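Otgate Regional Games Forum > Spectator Information > Closing Ceremony: Broadcast, Gates and Parade Order

Thread status: Open

gullen_rowing_office
Members are asked to use this thread for questions on the closing ceremony of the Otgate Regional Games. The schedule issued to clubs is as follows. Gates at Kaijage Stadium open at 5:30 p.m. The parade of teams begins at 7 p.m. and the flag is handed to Dorkent, the next host, at the end of the evening. The broadcast starts at 6:45 p.m. and will be carried in full on the Games website at no charge.

stand_c_regular
Thank you for the schedule. The printed program sent to ticket holders gives 7:30 p.m. for the parade. Which of the two times should families follow? Our party of 8 includes small children and we would prefer to avoid a long wait in the stand.

gullen_rowing_office
The program was printed before the relay finals were moved. Please follow the 7 p.m. time.

dorkent_athletics_sec
On behalf of our club, I wish to record a concern about the parade order. Under the order now issued, the next host enters third from last. At the previous Games the next host entered directly before the home team. Our athletes were told in the spring to expect the same arrangement, and they have rehearsed on that basis.

lanes_and_hurdles
With respect to the previous poster, I do not agree. The order is alphabetical with the home team last, and it was circulated to every club for comment. Our club received it and replied within the period allowed. A change at this stage would affect the marshals and the broadcast running order.

dorkent_athletics_sec
Our club has no record of receiving the draft. I would be grateful if the office could confirm the address to which it was sent.

gullen_rowing_office
The address will be checked and a reply sent to the club directly. The notice to spectators is copied in full for members who have not received it.

Notice to Spectators, Closing Ceremony 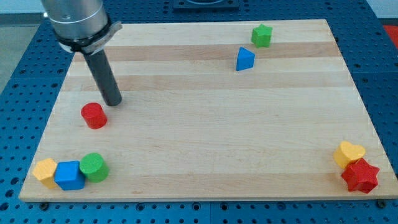 OTGATE, November – Entry to Kaijage Stadium for the closing ceremony is by ticket only. A further 1,000 seats in the north stand will be released at noon on the day of the ceremony, with a limit of 3 per person. Bags will be searched at all gates. Umbrellas may be brought in but may not be opened in the seating areas.

stand_c_regular
Is the noon release online or at the box office?

gullen_rowing_office
Online only, with the exception of 100 accessible places, which are held at the box office until 4 p.m.

lanes_and_hurdles
I must object to the online release. Many of our older members do not buy tickets in this way, and last time the box office handled the whole release without difficulty.

stand_c_regular
I attended last time and the line reached the bus station. The online release is the fairer method, in my view.

gullen_rowing_office
Both views have been noted and will be passed to the ticketing office. Questions on parking should be posted in the separate travel thread.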